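Nidstead Junior Tennis - interim report, 2023-02-14
Prepared by Kiri Mahuika

Court resurfacing at Stubbs is complete on 3 courts. The fourth is on hold until night temperatures allow the acrylic coat to cure. Court hours delivered to date total 1,095 against the grant target.

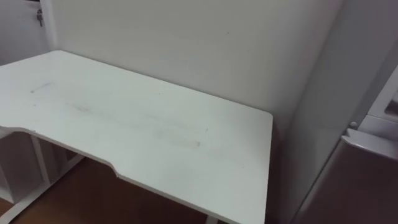
Ranking entries for the under-14 group went in late in December - Declan Ashby has since corrected the two duplicate records. Coach certification is on schedule. The unspent balance of $598 carries over to ball and net replacement.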